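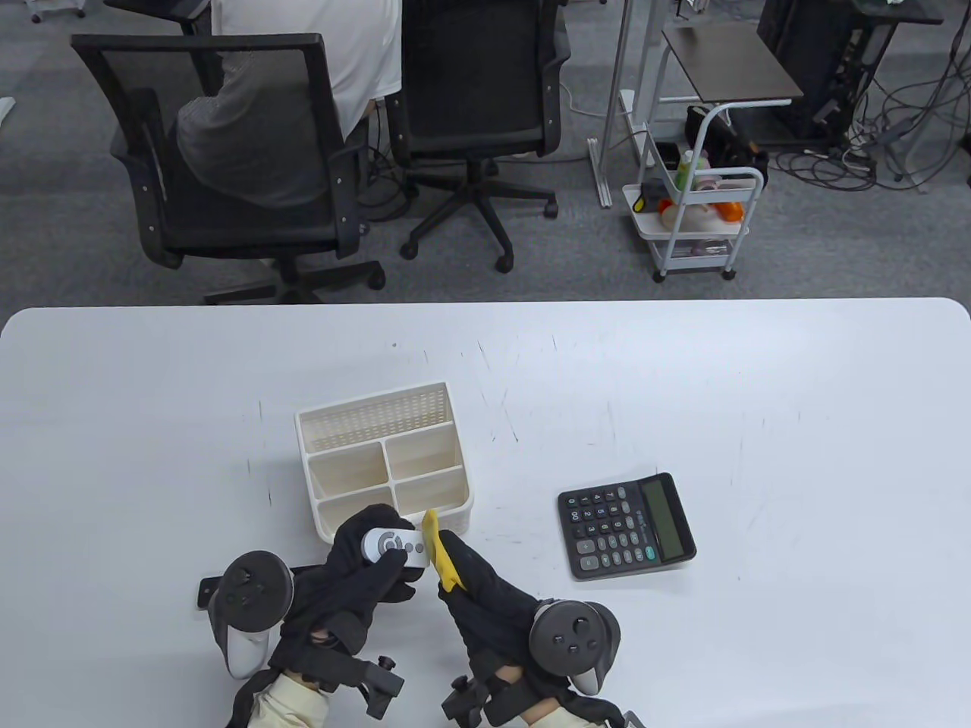

Projektbericht: Auswertung von Meldeverzügen bei Atemwegsinfektionen in einem kommunalen Meldesystem

Modul: Angewandte Epidemiologie, Projektphase II
Bearbeitung: Oisín Lenihan
Abgabe: 31.03.2023

1 Ausgangslage

Tägliche Fallzahlen werden in der Regel nach dem Eingangsdatum der Meldung dargestellt. Für die Beurteilung eines Infektionsgeschehens ist das Eingangsdatum nur bedingt geeignet: Zwischen Erkrankungsbeginn, Probenentnahme, Laborbefund und Erfassung liegen jeweils eigene Verzögerungen, die sich je nach Wochentag und Auslastung verschieben. Ein Anstieg der gemeldeten Fälle kann deshalb auf ein reales Geschehen zurückgehen oder auf einen abgearbeiteten Rückstand.

Der vorliegende Bericht untersucht diesen Effekt am Meldedatensatz des Bezirks Pridska. Gegenstand sind laborbestätigte Influenza- und RSV-Fälle. Andere Erreger wurden ausgeschlossen, auch wenn sie im Export enthalten waren. Eine Bewertung einzelner Praxen oder Labore ist ausdrücklich nicht Ziel der Arbeit.

2 Datengrundlage

Der Rohexport umfasst 3.027 Datensätze. Nach Entfernung der Dubletten, der nicht einschlägigen Erreger und der Fälle ohne Datum der Probenentnahme verblieben 1.765 Datensätze für die Auswertung. Der größte Teil des Verlustes entfällt auf andere Erreger; fehlende Entnahmedaten betreffen bis zu 800 Datensätze, wobei sich die Ausschlussgründe teilweise überschneiden und daher nicht addiert werden dürfen.

Jeder Datensatz enthält folgende Felder:

Fallkennung (pseudonymisiert)
Altersgruppe
Meldende Stelle (kodiert)
Datum der Probenentnahme
Datum des Laborbefundes
Datum des Eingangs beim Gesundheitsamt
Datum der abschließenden Erfassung
Erreger

Das Datum des Erkrankungsbeginns ist im System vorgesehen, wird aber so selten ausgefüllt, dass eine Auswertung danach nicht sinnvoll war. Als Bezugspunkt dient durchgehend die Probenentnahme.

Die Befunde stammen aus zwei Laboren, im Folgenden nach ihren Standorten Pickering und Somdale bezeichnet. Pickering übermittelt elektronisch über eine Schnittstelle, Somdale im Untersuchungszeitraum noch überwiegend per Fax. Die Faxmeldungen werden im Amt manuell übertragen. Dabei wird das Eingangsdatum vom Sendeprotokoll übernommen, das Erfassungsdatum setzt die Software automatisch.

3 Methodik

3.1 Aufbereitung

Die Bereinigung erfolgte skriptbasiert mit Endel, dem am Institut gepflegten Skriptpaket für Zeitreihen. Dubletten wurden über die Kombination aus Fallkennung, Erreger und Entnahmedatum identifiziert. Wiederholte Befunde derselben Person mit abweichendem Entnahmedatum galten als eigener Fall, sofern der Abstand mehr als vier Wochen betrug.

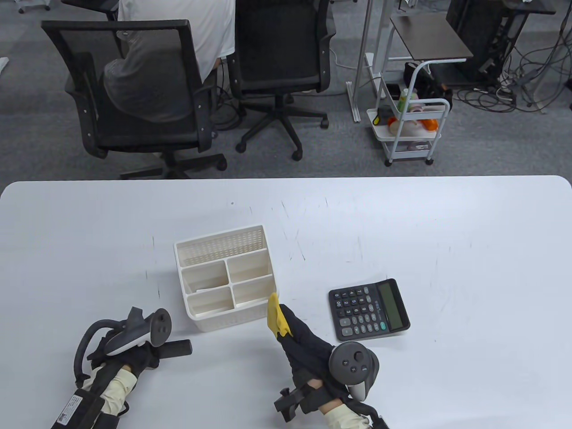 Unplausible Datumsfolgen, etwa ein Befund vor der Probenentnahme, wurden einzeln geprüft. In den meisten Fällen lag ein vertauschtes Jahr vor, erwartungsgemäß gehäuft im Januar. Diese Einträge wurden korrigiert und mit einem Kennzeichen versehen, damit die Auswertung wahlweise mit und ohne sie laufen kann. Die Ergebnisse unterscheiden sich zwischen beiden Varianten nicht wesentlich.

3.2 Definition des Meldeverzugs

Der Gesamtverzug ist definiert als Differenz in Kalendertagen zwischen Probenentnahme und abschließender Erfassung. Er wird in drei Abschnitte zerlegt:

Abschnitt A: Entnahme bis Befund
Abschnitt B: Befund bis Eingang
Abschnitt C: Eingang bis Erfassung

Kalendertage wurden den Arbeitstagen vorgezogen. Für die Dienstplanung wären Arbeitstage aussagekräftiger, das Infektionsgeschehen richtet sich jedoch nicht nach Bürozeiten, und die öffentlichen Kurven werden ebenfalls kalendarisch geführt.

3.3 Glättung und Nachschätzung

Zur Darstellung des zeitlichen Verlaufs wurde ein zentrierter gleitender Mittelwert über sieben Tage gewählt. Am aktuellen Rand ist dieser nicht definiert. Dort wurde die Zahl der noch ausstehenden Meldungen aus der Verteilung der bisherigen Verzüge geschätzt (Nowcasting mit fester Verzugsverteilung). Das Verfahren setzt voraus, dass die Verteilung über die Zeit stabil bleibt -- eine Annahme, die in Abschnitt 5 eingeschränkt werden muss.

4 Ergebnisse

Der Median des Gesamtverzugs beträgt für Pickering 2 Tage. Für Somdale liegt er deutlich höher und streut stärker; die Verteilung ist rechtsschief mit einzelnen sehr langen Verzügen. Abschnitt A unterscheidet sich zwischen den Laboren kaum. Der Unterschied entsteht fast vollständig in Abschnitt C, also nach Eingang im Amt.

Nach Wochentagen ergibt sich das bekannte Muster: wenige Erfassungen am Wochenende, eine Spitze zu Wochenbeginn. Wird nach Entnahmedatum aufgetragen, verschwindet die Spitze nicht vollständig, da auch Proben am Wochenende seltener entnommen werden. Der Rest ist demnach kein Meldeartefakt im engeren Sinn.

Der im Januar sichtbare sprunghafte Anstieg der Influenzakurve lässt sich nach der Umstellung auf das Entnahmedatum nicht mehr als Sprung erkennen. Die Fälle verteilen sich auf die letzten Wochen des Vorjahres. Für RSV war der Effekt in gleicher Richtung vorhanden, aber schwächer ausgeprägt.

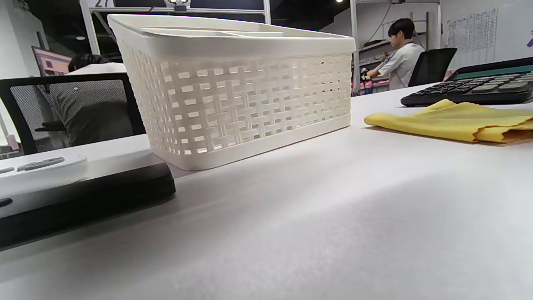
Seite zuletzt geändert: 31. März 2023

5 Diskussion

Die Annahme einer stabilen Verzugsverteilung ist für Pickering vertretbar. Für Somdale ist sie es über die Feiertage nicht. Das Nowcasting unterschätzte die endgültige Fallzahl in diesem Zeitraum durchgängig. Eine zeitabhängige Verteilung, etwa mit einem gleitenden Schätzfenster, würde das Problem verringern, reagiert bei kleinen Fallzahlen jedoch empfindlich auf einzelne Nachmeldungen. Ein Versuch mit verkürztem Fenster wurde nach Rücksprache nicht weiterverfolgt.

Ungeklärt bleibt der Einfluss des Testverhaltens. Ändert sich die Schwelle, ab der eine Praxis überhaupt eine Probe einsendet, so ist das in den Meldedaten nicht erkennbar. Negative Befunde werden nicht übermittelt, eine Positivrate ist daher nicht berechenbar. Aussagen zur tatsächlichen Krankheitslast werden in diesem Bericht aus demselben Grund nicht getroffen.

Einschränkend ist ferner anzumerken, dass das Erfassungsdatum bei nachträglicher Korrektur eines Falles überschrieben wird. Ein Teil der sehr langen Verzüge dürfte hierauf zurückgehen. Der Export enthält keine Änderungshistorie, eine Trennung war somit nicht möglich.

6 Empfehlungen

Für die öffentliche Darstellung wird vorgeschlagen, beide Kurven (Eingang und Entnahme) nebeneinander zu führen und die letzten Tage der Entnahmekurve als vorläufig zu kennzeichnen. Das Erfassungsdatum sollte bei Korrekturen erhalten bleiben -- technisch genügt ein zusätzliches Feld. Faxeingänge sollten bis zur vollständigen Umstellung mit der Quelle gekennzeichnet werden, damit sie in der Auswertung getrennt behandelt werden können.

7 Offene Punkte

Die Auswertung nach Altersgruppen ist gerechnet, aber noch nicht geprüft und daher nicht enthalten. Die Skripte liegen im Projektverzeichnis, der Datensatz selbst verbleibt beim Gesundheitsamt und kann nur dort eingesehen werden.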